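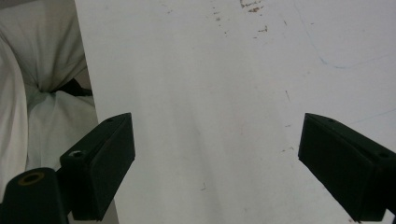 2 min read

Vumavwood refit, April report to the Laxdal fund
Prepared by Usa Wiriya

You asked for a plain account of where the money stands, so I will start with the boards. The Rullum plan says that old white boards can be cleaned, kept and put back into use, and that this will spare us buying new ones. I had doubts in the first report and I have more of them now.

Take the board with the brown stains near the top. There is a ragged tan patch at the edge that could be dried residue or scraped paint, with rust-colored specks trailing down from it. A faint blue pen line curves across the upper right, and there is a short thin scratch close to the middle. The pen may come off. I would not promise anything on the brown marks, and no amount of wiping will take out a scratch. The plan lists boards in this state as "light clean only." I would like to know who decided that, and whether they looked at one first.

Spending to date is $928, most of it on cleaning supplies and on moving things between rooms. Up to $158 more will go on fillers and paint if we follow the plan as written. It has no line for boards that fail, so any replacement would have to come out of the linen budget, and I am not willing to do that without your say.

The linen work is also behind. The sheets were meant to be sorted and folded before the boards were touched. That order has not held, and white fabric is still bunched up next to a board waiting for attention. Rullum's progress sheet has sorting down as complete. I have marked it as open in mine.

The Drirnuvberg rooms were promised on a Tuesday, with no month given. I have stopped passing that date along.

What I am asking for:

Permission to pull 5 boards out of the cleaning plan and price new ones.
A hold on the paint order until one board has been tried from start to finish.
4 more weeks on the linens, at no added cost.

The cost sheet goes to your office separately. The moving charges on it are still under dispute.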